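Print this page | E-mail this page

Forsyth College Commencement Guide for Faculty and Staff
Part 2: Setting up your computer for the online ceremony

Complete these steps before the June rehearsal. You need a computer with a camera, a microphone, and the Pekix meeting program. Phones and tablets will not show the marshal's cue panel.

1. Open the invitation sent to your college e-mail account and select Platform Party. Do not use the Guest link, which goes to the public broadcast.
2. Sign in with your college user name. Personal Pekix accounts are turned away at the door.
3. Change your display name to title, first name, last name. Leave out degrees and department.
4. Turn off the virtual background. It erases the edges of caps and hoods.
5. Set the microphone to Push to Talk.

Note: The platform room holds 200 people. Deans' assistants should join by the Guest link.

Caution: Do not select End for All when you leave. Select Leave Room. The End for All button is live for every speaker. 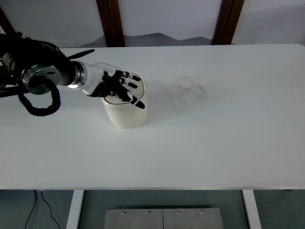
SPEAKERS AND READERS

6. Upload your remarks to the Holtberg folder as plain text. The limit is 700 words for the main address. Name readers have no limit but must follow the posted order.
7. Open the cue panel and check that your name appears in the left column. If it is missing, write to Rigoberto Alvarado in the Registrar's Office.
8. When the panel turns yellow, you have 2 minutes. Turn on your camera and wait.
9. When the panel turns green, hold down the space bar and begin.
10. Release the space bar when you finish. Your camera goes off by itself.

Note: If your connection drops, rejoin with the same link. Eliécer Rivadeneyra, the faculty marshal, will move the next speaker up and return to you.

For hood and gown orders, see Part 3.

Contact the Commencement Office | Copyright Forsyth College | Back to top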